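Household chore automation

Household chore automation is the use of machines to do the jobs people do around the home: wiping, folding, sorting, stacking, putting away. Shop-floor chores (restocking, tidying a bench, packing small orders) usually get lumped in with it, and I've done the same, partly because the two problems are so similar and partly because I've spent more time around benches than kitchens. This entry is one of the longer ones on this site and I keep adding to it. Last revised Jul 18, 2019.

Scope

I'm leaving out dishwashers, washing machines and dryers. They do a chore, sure, but you load them and you unload them, and the loading and unloading is the part everyone is still trying to crack. Robot vacuums and lawn mowers are in, barely. They're the great success of the field so far, and they got there by never having to pick anything up — a sock on the rug is still enough to ruin their afternoon.

What's left is manipulation, meaning work done with some kind of hand. That's the subject of most of this article.

Where things stand

Short answer: sort of! A fixed arm on a bench can pick up a box it has met before and put it somewhere sensible, and do it all day. Give it a mixed bin of stuff from the chemist's and you get a much patchier result. I once watched an arm at the Kiltville workshop spend 28 minutes on a tray of bathroom bits and pieces that I could have cleared while the kettle boiled, and the people running it were thrilled, and fair enough, so was I.

Mobile machines are further behind. Driving to the bench adds a bit of error, and that error turns up again at the fingertips, so a grasp that was fine on a fixed mount starts missing by a thumb's width.

Objects that cause trouble

Clear plastic is the classic. Depth cameras work by bouncing or matching light, and a glossy wrapper throws it off in all directions, so the machine sees holes where there's a perfectly good toothbrush. Crinkly packaging is worse again. The outline you grab isn't the outline of the thing inside, and a finger can close nicely on a corner of empty wrapper.

Long thin items have their own problem. They lie almost flat, so the fingers need to come down very close to the tabletop, and most controllers (sensibly) don't like touching the tabletop. Two of them lying side by side can look like one wide object.

Tubs, tins and canisters are the friendly end of the range. They stand up, they're stiff, and a printed label gives the camera plenty to work with. Getting the lid open and pulling out a single wipe is a separate job, and a much harder one.

Cloth deserves its own entry and I'll write it one day. Folding a towel can be done, slowly. A fitted sheet defeats me too, so I'm not about to criticize.

Approaches

The older way is to program the task step by step. It's dependable in a factory, where the parts arrive in the same spot every time, and pretty miserable in a bathroom cupboard.

The newer way is to learn from examples. A person guides the arms through the job again and again, with small cameras near the grippers recording what the fingers are up to, and a model is trained on the lot. A set of 1,000 demonstrations sounds enormous until you see how fast the performance drops when somebody swaps the tablecloth. Tatlı, the small open project I follow most closely, uses two arms and publishes its failures along with its successes, bless them.

There's a halfway option as well, where a remote operator takes over whenever the machine gets stuck. Tiketix tried this for shelf restocking last December. I liked it, though I did wonder at what point you're just employing someone with extra steps.

Grippers

Nearly everything I've seen on a bench uses two fingers. They're cheap, tough and easy to reason about. Suction cups are terrific on flat boxes and hopeless on a loose wrapper. Plutuner sells a soft-fingered set that comes with 3 sizes of pad, and the smallest is the only one I'd trust with anything thin. Hands with a full complement of fingers do exist, but they're fussy to maintain and the software hasn't caught up with them.
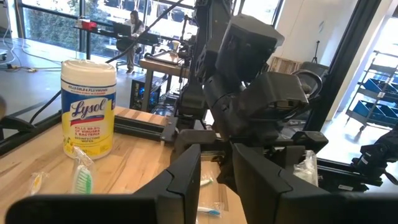
Cost and safety

A bench arm has come down to the price of a decent used car, and you'll want two of them for most household jobs. Then add cameras, a computer with a proper graphics card, mounting rails and more cable than you'd believe. I wouldn't buy one to do the tidying.

Safety rules for workplaces are well established. For homes they're thin, and most of what's written assumes trained adults nearby, with no toddlers and no cat. Arms meant to work close to people limit their force and stop on contact, but the thing they're holding might still be sharp or hot, so the payload counts as well.

See also

Robot vacuums; Bin picking; Transparent objects; Teleoperation; Cloth folding (not yet written)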